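Cup racking is going over to arms at our place — anyone else been through it?

Nayeli Giraldo
Long post, sorry, I've been saving it up.

I work at Bromatlow, the wash site out at Plideldale. We do reusable cups for events and canteens. They come back filthy in crates, go through the tunnel washer, get checked, racked, dried and stacked, and go out again. I've been on the racking bench for 7 years. It isn't glamorous but I like it, I like the people on it, and until last month I could have told you exactly what my day would look like before I'd got my coat off.

Now we've got a training cell at the end of the bench. Two arms, one table, and a couple of us taking turns to show it how to handle the cups. We drive the arms through the job over and over, cup to rack, and it's supposed to pick up the habit from that. My shift lead calls it "teaching". My back calls it standing still in a different place.

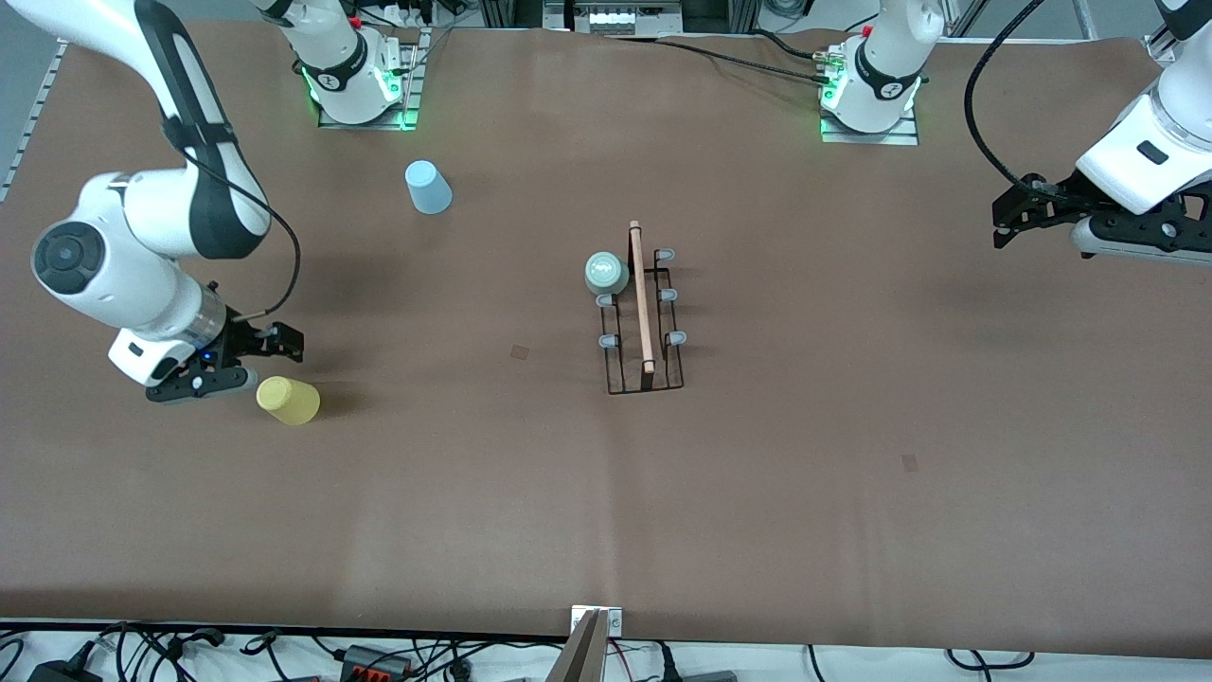 Right arm at the yellow cup, left one waiting its turn.

So I've got a few questions and I'd rather ask people who do the job than the bloke with the slides.

Has anybody's pay changed when they went from doing the work to teaching the work? We've been told it's "the same grade for now". It's the "for now" that bothers me.

Do you get a say in how it's taught? I rack left to right because that's how the crates come at you. The first thing I was told was to do it however I liked, and then the second thing I was told was that I was doing it differently from Tuesday's people and could we all please match.

And how long before it was quick enough to matter? At the moment I could do a whole crate while it's making up its mind about one cup.

I'm not dead against it, before anyone starts. I've got a dodgy shoulder from this job and I'd happily hand over the heavy end. I'd just like to know what I'm walking into.

Ulises Echeverri
We went through something like it at a bottle returns place. My advice is to get the grade in writing before you do another hour. You've got seven years of knowing how to do that job, and it's going into the machine through your hands. Once it's in there they don't need to be nice about it any more.

Ours started with 12 of us on the line. It's me and a few others now. They didn't sack people, I'll give them that, they just didn't fill the gaps when anyone left. You don't notice it for ages and then one day you look up and the tea break is you and a vending machine.

Katherine Espinoza
That's a bit bleak, Ulises! I'm at Marulanda (laundry, so a different sort of wet) and we've had arms on the folding side since December. I was one of the people who trained them and it's the best thing that's happened to me at work in years. I sit down for part of the day. I've learnt things. People come and ask me what I think, which I can promise you never happened when I was feeding sheets into the ironer.

Nayeli, on the left to right thing, yes, they'll want you all to match, and it did drive me up the wall. What helped was getting everyone who was going to do the teaching round the table at the start and agreeing one way between us. We argued for a whole afternoon (about pillowcases!) but after that it was our way and we could defend it. If you leave it to the office they'll choose whichever way looks tidiest to someone who has never done it.

Nayeli Giraldo
Katherine, that's useful, thank you. We haven't had anything like that. We've had a laminated sheet.

Ulises, I take your point on the writing. I did ask, and I got an email back saying my feedback had been noted.

Ulises Echeverri
"Noted" means no. And Katherine, I'm glad for you, I mean that, but how many of you got the sitting-down job? Because at ours it was two, and the rest got what was left over, and what was left over was all the rotten bits. The arms took the easy steady stuff in the middle. We kept the smashed ones, the sticky ones and the ones with a fag end in the bottom.

Katherine Espinoza
OK, fair. Four of us out of a much bigger room. And yes, the ones who didn't get it have got more of the stained stuff now, because the arms only get clean flat pieces. I hadn't really thought of it from their side and I probably should have. I still don't think that means you turn it down. I think you make them rotate it.

Fredy Zapata
Maintenance here, different trade, but I look after a Wuvusance cell at a packing place so I'll stick my oar in.

Speed. Nayeli, don't judge it on what you see while it's learning. Ours was painful to watch at first and then it got better in jumps, with long dull stretches in between. It still isn't as quick as a good packer. What it does is carry on through the night at that same slow pace, and that's where the sums come out for the office. So don't expect it to beat you across the bench. Look at what happens to the night shift.

The other thing is that the work round the cell is real work and it should be in someone's job description. Wiping things down, putting the cups back where they need to be, spotting when a finger has gone out of true, restarting it when it sulks. At ours that all got tipped on the nearest person for nothing. She worked out she was being pulled off her own bench 14 times in a shift, and her own numbers were still being marked as though she hadn't moved. That took a grievance to sort out.

Nayeli Giraldo
Oh, that's me. That is exactly me. I'm meant to be half on the cell and half on my bench, but the target for the bench hasn't been halved, it's still almost 60 crates. When I said so I was told the cell time was "light duty". Light! You try concentrating on one cup for that long. I go home with my head buzzing in a way it never did from racking.

The bit I find hard to explain at home is that my hands know where the cup is and the gripper hasn't a clue. I pick up a cup without looking. I can have a conversation about someone's divorce and rack with both hands. With the cell I'm mostly watching the view from the wrist and trying to judge a gap I'd normally feel. Rack off to the right, two fingers wide open, a great big stretch of nothing, and everything a bit washed out on one side from the light. I've asked twice what the little tan square is and had two different shrugs. You'd think the people doing the teaching would be told what's on the table.

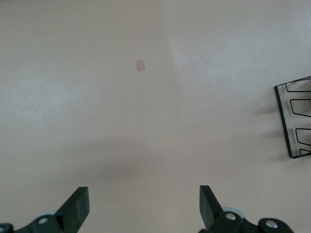

Nidia Correa
Been reading along and I disagree with nearly all of you, a bit.

I'm a rep at a food site and I've sat in on two of these. Everyone spends their energy on whether the robot is any good. Doesn't matter! If it's rubbish they'll keep it anyway because somebody upstairs signed for it, and if it's brilliant they'll keep it. What you can shift is the stuff round the edges. Target comes down for the hours you're on the cell. Cell work goes round everyone who wants it. Resets and cleaning get counted as work. If the grade is "for now", you ask for the date when "for now" runs out, and you keep asking for it at every meeting until they're sick of your face.

And Ulises, I understand the gaps not being filled, I've seen it done as well. But telling people to down tools until it's in writing only works if the whole bench does it. One woman on her own who refuses to teach just gets swapped for somebody keener, and then the keener one does it left to right or upside down or however, and you've lost your say as well.

Ulises Echeverri
I didn't say down tools. I said get it in writing.

Nidia Correa
You said "before you do another hour".

Ulises Echeverri
All right. I said that. I was cross.

Fredy Zapata
Nidia's right about the target. It was the only thing that moved at ours and it moved quite fast once someone put the interruptions down on paper. Keep a little notebook, Nayeli. Time you were called over, what for, time you got back. Don't use the company tablet for it.

Also ask for a proper stool and a bit of training on what you're looking at. If you're expected to judge distance off a wrist view you should have been shown how, and no, you're not being daft about the tiredness. My operator says the same, and she's half my age.

Katherine Espinoza
Seconding the stool! And short turns. We swap every hour at Marulanda, we had to push for it, and it made a huge difference. I'd got to the point where I was seeing pillowcases with my eyes shut.

Can I ask what the rest of your bench make of it? Ours went very quiet with me for a while. One of them stopped saving me a seat. It did pass, mostly, but I wish I'd talked to them earlier — I was so pleased with myself that I didn't notice.

Nayeli Giraldo
Mixed. The younger ones all want a go, and I think they'd be better at it than me to be truthful, they've got the thumbs for it. A couple of the others won't look at it. One of them walks the long way round to the drying end so she doesn't have to go past. I don't blame her. I've felt a bit like a traitor standing there in my apron teaching it the thing I taught her.

Right, what I've taken from this. Notebook, starting tomorrow. I'm going to get the teaching lot together at dinner break and see if we can agree how we rack before the office does it for us. And I'll ask for the date on "for now". Nidia, would you mind if I messaged you about how to word the bit on targets? I haven't done anything like this before and our rep is off sick.

Nidia Correa
Message me, course you can. Send me the email where they "noted" it too, keep hold of the original.

Ulises Echeverri
Let us know what they say about the night shift, Nayeli. I'd ask that one in front of witnesses.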